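The invitation from Dasisari came in a matte black box with a magnet in the lid, and Xuelian Zheng put it on the pile with the others.

She had nine of them now. Each one said something that meant nothing. This year's said "See what you've been missing," which was the kind of line that got written by six people in a room with good snacks. Inside the box was a card, a date and a small square of glass that did nothing when you pressed it. She pressed it a few times anyway.

"It's a hint," said Bollar, from the next desk. He had been at the site for two months and still believed in hints. "Glass on both sides. Or it's the fingerprint reader. Under the glass, see?"

"It's a coaster," said Xuelian.

She put her coffee on it.

The phone was called the Cullix. Everybody knew that already, the same way everybody knew the price, the colors and the shape of the camera bump, because a case maker had put the whole thing up for sale in February and then taken it down again with a great show of embarrassment. Xuelian had written that story in twelve minutes. It did better than the review of last year's model, which had taken her three weeks.

On the morning of the launch she took the train in and stood in a line outside an old bank. A young man with a headset gave her a wristband. Another young man scanned it. Inside they had painted everything white and hung a screen the size of a tennis court where the tellers must have been, and there was music playing that sounded like someone slowly closing a piano.

She sat where she always sat, on the aisle, near a power outlet. She typed the date at the top of the live blog, April 27, 2021, and under it she typed "We're in our seats," and then, for a while, there was nothing to type.

The head of phones came out in a gray sweater. He said that a phone was not just a phone. People clapped. He said the Cullix had a battery that would last 40 hours, and people clapped for that too, and Xuelian wrote down 40 and put a question mark next to it. Forty hours doing what? Lying in a drawer? Last year's had been good for a full weekend, according to the man in the sweater, and hers had died in a dentist's waiting room before lunch.

Then he said that it would know you.

He said this more quietly than the rest, and the piano came back. The new assistant was called Qian. It would listen to how you typed and how you walked and what you asked for, and by the end of the first week it could write your messages for you. In their tests, he said, 97 percent of people could not tell which messages were their own.

Up on the big screen a woman in a kitchen laughed at something her phone had written to her sister.

Xuelian typed: "97 percent of which people?" She looked at it and deleted it, then typed it again and hit post.

There was a demo room afterward, with the phones chained to white tables. Most of the crowd went for the cameras. She found a free Cullix in a corner and turned it over. It was a nice object. They were all nice objects. The edges had been rounded a little more than last year's, and last year's had been rounded a little more than the year before's, and if they kept going she figured the thing would be an egg by the end of the decade.

"Would you like to try Qian?" asked a woman in a Dasisari shirt.

"Does it know me?"

"It's had some public writing loaded in for press guests. With the wristbands, you just tap here. It's all opt-in."

"When did I opt in?"

The woman smiled. "When you put on the wristband."

Xuelian thought about leaving. Instead she tapped the wristband to the phone and a pale dot woke up on the screen. It asked her what she would like to write. She told it to write her first paragraph on the Cullix.

It took 2 seconds. What it wrote was this:

"The Cullix is a nice object. They're all nice objects. Dasisari would like you to know that its edges are rounder than last year's, and if this goes on we'll all be making calls on an egg."

She read it standing very still. Somebody's elbow bumped hers and she didn't look around.

"Is it good?" said the woman in the shirt.

"It's been listening to me," said Xuelian. "I said that. Out loud, just now. I must have."

"You didn't say anything," said the woman. "I was right here."

Well, she would say that. It was her job to say that. Xuelian bent down and looked under the table, where there was a power strip and a lot of gray cable. She checked the wristband, which was paper. Then she remembered that she had made a joke about eggs once, years ago, in a piece about some other phone, maybe in two pieces. Maybe in more than that. She'd been doing this job for a long time.

She gave the phone back and rode home.

The review was due at midnight. She ate a plate of noodles over the keyboard and wrote 1345 words about the Cullix, and every few lines she stopped, because she could hear where the sentence was going. Here came the dash – and here came the small dry thing after it. She took out the egg. She took out "nice object." She tried to write that the screen was bright and the speaker was loud, and those were fine as far as they went, though they could have been written by anyone.

Bollar called at eleven.

"So is it real?" he said. "The assistant. Does it work?"

She looked at the page. Outside a bus went by with the Cullix on its side, lit up from behind, as tall as a door.

"I don't believe the battery number," she said.

"Okay, but the assistant."

"I'd want a lot more than a demo room. I'd want to see what they fed it. They pick the room and they pick the guests, and I never trust a thing that's chained to a table."

"That's good," said Bollar. "Is that your ending?"

She had it typed already. She had typed it an hour ago, word for word, and she scrolled down now and sat looking at it with her finger on the key.

"No," she said. "I'm still working on the ending." 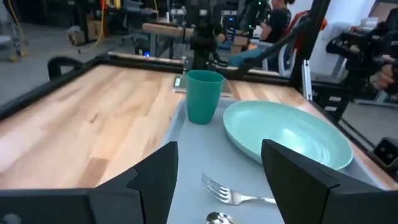 Teal cup, pale aqua plate and a fork on a gray tray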